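Tunemcombe's shoe swap is back, and I came home with four pairs

I've been going on about the Tunemcombe shoe swap to anybody who'll listen, and now it's finally back for August! Doors opened at 9 a.m. on Drarden Street and I was there at ten till, coffee in hand, behind a line that already went past the bakery.

If you missed it last year, it works like this. You bring shoes that are clean and still have some life in them, you get a paper ticket for each pair, and you trade the tickets for whatever you like inside. Kids' shoes don't need a ticket at all. Anything left at closing goes to the clothing bank over on Vahidi Road.

Shahla Dehghan, who started the whole thing in her garage, told me they took in 1306 pairs this time. The first year it was 140! She reckons around 800 had found new homes by lunch, and the hiking boots were gone in the first half hour (I know, I was looking for them).
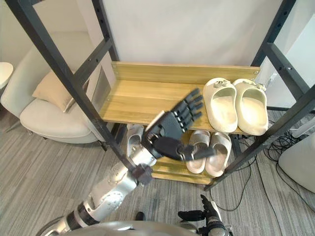

Cream slides side by side on a shoe rack shelf.

Slides and sandals were easy to find all morning, which makes sense with school coming up and everybody hunting for sneakers. I got two pairs of sneakers for my son, some rain boots that are a bit big on me but I don't care, and a pair of brown loafers for my dad, who says he doesn't need loafers. We'll see!

The repair table was new, and I loved it. Qusai Awad was gluing soles and swapping laces for 3 dollars a pair, and he had a waiting list by 10:30. I left him my old work clogs and picked them up after a slice of pizza next door. He says he'd like to do it again in the fall if he can borrow a second stitching machine, so if you've got one sitting in a basement, please go talk to him.

A couple of gripes, because I always have a couple. Parking was rough, and the men's sizes weren't sorted very well, so you had to dig. Shahla says they'll put up bigger size signs next time and ask about using the lot behind Runer Hardware.

Leftover tickets are good at the next swap, so hang on to them. Mine are on the fridge.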